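Guides > Demonstration Kit > Open Days and Visits

Section 7: Running the peg board for visitors

The peg board demonstration is the one people remember, mainly because most of them did it themselves at the age of two and have opinions. 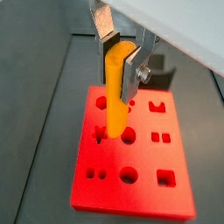 7.1 Before the doors open

1. Fix the red board to the work surface using the two pads in the Grastier accessory tin. A board that slides will slide during the mayor's turn.

2. Start the Leone controller and load programme 318. Programme 29 looks much the same on the menu and will put the arm away for transport, slowly and with great dignity.

3. Run the yellow peg into a round hole three times with no audience. If it catches on the rim, repeat the board alignment in Section 4.

4. Set the speed to "Visitor". "Normal" is safe behind the screen but makes parents step backwards into each other.

CAUTION: Keep hands off the board whenever the arm is powered. This includes the hands of people who designed it.

7.2 During the demonstration

5. Ask everyone to stand behind the yellow floor line. Small children may stand at the front. Tall engineers may not, whatever they tell you.

6. Press Start. The gripper takes the peg by its sides, carries it upright over the board and pauses above the hole. Use the pause to talk. It lasts long enough for one sentence about force sensing, or two if you leave out the word "compliance".

7. When the peg is in, wait for the green lamp before inviting questions. The first question will be whether it can do the star.

NOTE: It can do the star, with programme 933 and the star peg. Bring the star peg. At the Clernelano open day we did not, and Concetta Serra spent much of the afternoon describing it.

8. If the peg drops, press Hold, then Reset, and put the peg back in its stand. Do not say "it never does that". Visitors have heard this about printers.

7.3 Closing down

9. Run programme 29. Wait until the arm has stopped before you lift the screen.

10. Write the cycle count in the visit log. The Ivden kit had reached 1,654 when this section was last revised, on June 13, 2022.

11. Check the holes for raisins.

Related sections
Section 4: Aligning the board
Section 6: Fitting the safety screen
Section 8: Packing the arm for the van
Spare pegs and how to order them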